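Plovex 4 moves grasp checking out of the planner and into the arm controller

Arkcombe has released version 4 of Plovex, its control and planning stack for two-armed robots that handle cloth. The main change is where the software decides that a grasp has failed. Earlier versions left that decision to the task planner, which ran on a separate machine and worked from the last full set of camera images. In version 4 the check runs alongside the arm controller, one process per arm, and the planner is told the result.

The company says the old arrangement was the largest single source of wasted motion in towel folding. A gripper could close on nothing, lift, and travel to the fold line before the planner noticed that one corner was still on the table. The arms then had to return to a safe pose and start the whole fold again. With the check made locally, the arm that missed stops where it is, opens, and asks for a new grasp point while the other arm holds its position.

Zodwa Ngubane, who leads the planning work at Arkcombe, said the difficulty was mostly one of timing. Wrist camera images and joint readings arrived on different clocks, and the offset drifted during long runs. "We were comparing a picture of the cloth with a gripper position from slightly later," she said. "On a rigid part you can live with that. On a hem it puts the fingertip on the wrong side of the edge."

Version 4 stamps both streams at the source and discards any pair that falls outside a set tolerance. The tolerance is held in the arm configuration file and can be changed without a rebuild. 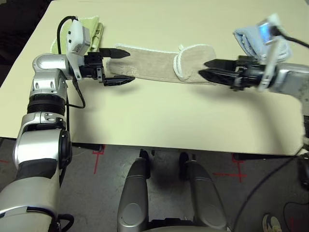
The fold planner has been altered as well. It previously treated each towel as a flat rectangle and fitted four corners to it, which worked poorly when a piece was already partly folded or lying on a crease. The new planner fits an outline made of short segments and marks each one as a free edge, a fold or unknown. Grasp points are proposed only on free edges, unless the operator allows otherwise. Segments marked unknown trigger a second look from the wrist cameras before either arm moves.

Arkcombe tested the release on a set of 700 recorded folding attempts, replayed through the old and new planners. The old planner proposed a grasp on a folded edge in 370 of them. The company has not published the matching figure for version 4, saying that the labels for the set are still being checked by a second person. It has also not released results from live runs.

Cloth colour remains a weak point. Pale fabric on a pale surface gives the edge detector little to work with, and the release notes advise users to lower the exposure of the wrist cameras in that case. Ngubane said that a depth-based fallback is being written but was left out of this release, as it doubled the time taken for each look.

The tooling around the stack has had smaller changes. The log viewer, Motaung, can now show both wrist camera streams and the planner's outline on one timeline, and can jump straight to the moment a grasp was rejected. Rejected grasps carry a reason code, where earlier versions wrote only a general fault. Logs recorded under version 3 will open, but without reason codes, and the timeline will show a warning that their timestamps have not been aligned.

Users who have written their own planner modules will need to make changes. The call that returned grasp status has been removed, and modules must now subscribe to status messages from each arm. A module that still makes the old call will fail at start-up with error 1081. Wandenora, which maintains a widely used set of motion templates for the stack, says that its templates have been ported, apart from those for fitted sheets.

Arkcombe will supply fixes for version 3 until February. The two versions cannot be mixed across the arms of one robot, so both controllers have to be updated together, and the wrist cameras must be recalibrated afterwards. The calibration routine is unchanged.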